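Went to the Winik open day in April, mainly for the hand-held gripper demo. Eetu Koivisto ran it. An operator does the task by hand with the tool, the camera on it records, and the recordings go into training. Their target is 3,000 episodes for one task; they had 783. Episodes run up to 200 seconds, longer than I expected.

I asked about calibration. Xuân Diệp said they repeat it every morning – five minutes per tool. 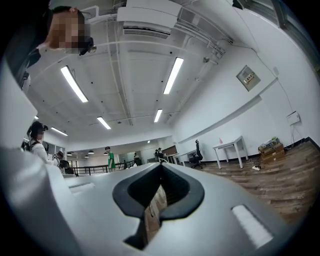 Stidton Automation Club

The wide lens bends the white gripper body hard toward the edges, and the ceiling tubes take up a lot of the view. I would like to know how much of that they mask before training. Follow-up question sent.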